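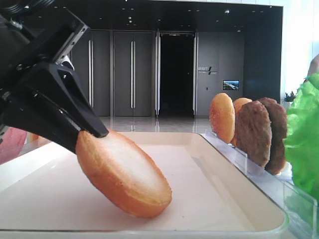
Delwyn Waaka asked, after the first lecture, why we do not simply write down the position of each slot and each bun and let the arm go there. Is it not a waste to record 1,000 examples of something a child could explain in one sentence?

It is a fair question and these notes begin from it. If every bun had the same height and always stood at the same angle, a written program would be enough, and I would recommend it. But a bun half is soft, its crust is round and its cut face is flat. When the finger presses the cut face near the rim, the bun may tip, slide or turn. We do not have a good formula for this. What we have is people who can do the task by moving the arm themselves, and a way to store what they do.

Lecture 4. Collecting demonstrations for the burger task

4.1 What is one example

In this course one example (also called an episode) means everything stored between the start signal and the stop signal. It contains the camera images, the joint positions of the arm, the opening of the gripper and the commands the operator sent. All four need the same clock. In the Whitelaw exercise last year the gripper values came a little later than the images, and the groups noticed it only after training. Please check the clock before you record anything.

An episode also has a short text label. Write it as an order: "put the bun half on the tray". Do not write "bun test 3 new".

4.2 The task and its parts

The full task is to build a burger on the white tray. The pieces stand upright in the slots of the clear holder, bun halves and patties in one row, and the lettuce is kept at the side. We divide the work as follows.

a) Take a bun half from the holder and bring it over the tray.
b) Lay it down with the cut face up.
c) Take a patty and lay it on the bun.
d) Add lettuce.
e) Close with the other bun half.

Part b looks like the easiest and gives the most trouble. With one rim of the bun on the tray and the rest still leaning, the operator has to decide between opening the fingers and pushing a little more. Both can be right. What I ask is that you choose one way and keep to it during your whole session, otherwise the model sees two different answers for almost the same image and may learn something in the middle, which is wrong for both.

4.3 How many, and how different

For the Nikwood set each group records 100 episodes of part b alone. Together with the older recordings we will have over 900, and we keep a part of them for testing.

The number is less important than the variety. A hundred episodes from the same starting pose teach the model that pose. Between episodes, please change:

– the place of the tray, by a few centimetres
– which slot you take from
– the angle of the bun in the gripper
– the light, if your station is near a window

Do not change the camera. If somebody knocks it, stop, write the episode number in the log and call me.

4.4 Mistakes and corrections

Many students delete every episode in which something slips. I ask you not to do this. If the bun tips and you bring it back with the lower finger, this is a useful episode, as the model will also meet tipped buns and must see how a person gets out of the situation. Mark it "recovered" in the log. Delete only when the recording itself is broken, or when you stopped in the middle to talk.

Long waiting is a different problem. If the arm stands still while you think, the model learns to stand still. Plan your movement first, then press start.

4.5 Quality check

After each block of episodes, one person in the group replays them at double speed and fills in the sheet: label correct, start pose different from the previous one, final state reached, no long pause. The person who checks should be another person than the operator. The Zotimwood sheet from Lecture 3 can be used again, only ignore the column for force.

For the next time

Read sections 1 and 2 of the Nultmont report. Bring your log on 21st May, also if it is not complete. We will compare how two groups did part b and try to say, before training, which data will be easier to learn from.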